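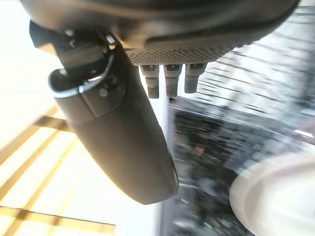
4. Daylight and the shared worktop

4.1 Why the worktop

Most writing on daylight in the home starts at the window and stops at the floor plan. It tells us how much light comes in, how far it reaches and at what hours, and it has become very good at this. Our own interest begins a little later, when the light has landed on something and a person is trying to chop parsley in it. The kitchen worktop is a wonderful place to study this. It is used at all hours, it is usually fixed, and the tasks done on it range from the careless (putting down a shopping bag) to the exacting (boning a fish, reading a scale, judging whether an onion is soft or starting to catch).

Shared kitchens add something more. In a family kitchen the same two or three people settle into their places over years, and it is hard to say afterwards whether they chose a place for the light, the socket or the view. In a kitchen that many households use by turns, the choice is made afresh each time, often by someone who has never stood in the room before. We could watch it being made, and we found this far more exciting than we had expected when the study was planned.

4.2 The three kitchens

We worked in three community kitchens. Prutcombe and Huton each stand in a small town and are booked by the half-day; Stosow is attached to a cookery school and has a fuller timetable, with its free hours let to local groups. Cooks in all three were asked to keep a short diary of each session, written the same day, in their own words. We gave them a single prompt: where did you stand, and did you move? In all we collected 67 diaries of usable length. The longest runs to some 400 words and is mostly about plum jam, but it contains the clearest account of glare that we have.

Readings of light level were taken at the worktop with a hand meter at the start and end of each session. We treat 200 lux as the point below which a cook doing close work is likely to want a lamp. This is a working figure, chosen for our own comparisons, and Section 6 discusses what happens when it is raised or lowered.

For the diaries themselves we used the Mendonça sheet, a one-page form drawn up in the pilot stage. It has a blank outline of the room on which the cook marks a cross for each place they worked, and a line beneath for remarks. Many cooks ignored the line and wrote along the crosses instead, and we have come to think that this is the better design. A remark such as “shiny here” or “lovely until the sun got round” means much more when it sits on the very spot.

4.3 Brightness and comfort are not the same thing

The first finding is easily stated. Cooks moved towards the window to look at food and away from it to use a knife. The pattern holds in all three kitchens, though it is weakest at Huton, where the worktop has a dull finish and the light falls on it evenly for most of the day. There the diaries say very little about light at all, which we take as praise.

Glossy surfaces are another matter. A pale, shiny worktop is a generous thing on a grey morning: it throws light back up under the wall cupboards, on to hands and the undersides of bowls, and lets a cook work well at a meter reading that would feel gloomy over dark stone. With a low sun behind it, the same surface sends the light straight into the eyes. Window bars make the effect more marked. Each bar leaves a dark line in the reflection, so the cook is looking down at stripes, and a thin blade or a stray fish bone can be lost between one stripe and the next.

Figure 4 gives an idea of this at Prutcombe. The warm, yellow-amber tint of the window, the shine on the white worktop and the lines cast there by the dark uprights all turn up in the diaries under a variety of names – “the ladder”, “piano keys” and, from a cook who plainly enjoyed it, “my tiger”.

Figure 4. Reflected window light on the long white worktop, Prutcombe.

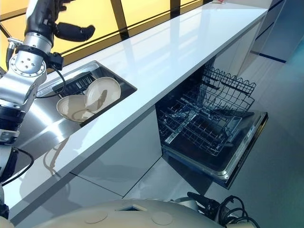
Prutcombe, 2019-10-29

“Came in to make chutney and set up nearest the window as I always do. Chopped the apples there and was happy. When I got to the chillies I couldn't tell seed from shine, so I picked up the board and went along to the dull end. Came back to the window to look at the colour in the pan, went away again to do the ginger. I must have walked a mile. Didn't mind a bit, it is a nice room to walk about in.”

The entry is given in full, as it shows so much of the wider pattern in so few lines. The cook has a favourite place and goes to it without thinking. She leaves it only when a task asks for fine contrast, and she returns for colour. She does not describe the light as bad. Across the whole set, complaints about glare were nearly always tied to one job, and very often the next sentence was fond.

4.4 Moving the board

The chopping board deserves a paragraph to itself. We had planned to record where people stood, and soon saw that we should have been recording where the board lay. Cooks who could move their board freely dealt with glare in moments. They turned it, slid it an arm's length along, or put a folded tea towel beyond it to kill the shine. Those who had clamped something down, such as a mincer or a pasta machine, stayed where they were and wrote longer and crosser entries.

The tea towel is a lovely piece of household knowledge. It appears in diaries from Prutcombe and Stosow, from cooks who had no contact with each other, and in neither kitchen was it suggested by a notice or by staff. One cook at Stosow used a baking sheet lined with brown paper for the same purpose and reported that it also caught the crumbs.

Boards differ too. A wide wooden board covers enough of the worktop to give the eye a calm, matt patch to rest on. Thin white plastic sheets, which both town kitchens supply for hygiene reasons, give almost none of this relief and in low sun may add a shine of their own. We would very much like to see a simple trial of board colour, which would be cheap to run and of real use to anyone fitting out a kitchen of this kind.

4.5 Season and hour

Our sessions ran through October, when the sun is low enough by mid-afternoon to reach well into a room with tall windows. Summer diaries would surely read differently. So would diaries kept after dark, when the window stops being a source of light and becomes a mirror – three cooks at Huton mention catching sight of themselves and standing up straighter. Evening sessions are left out of the comparison in Table 3 and are taken up with the lamp readings in Section 5.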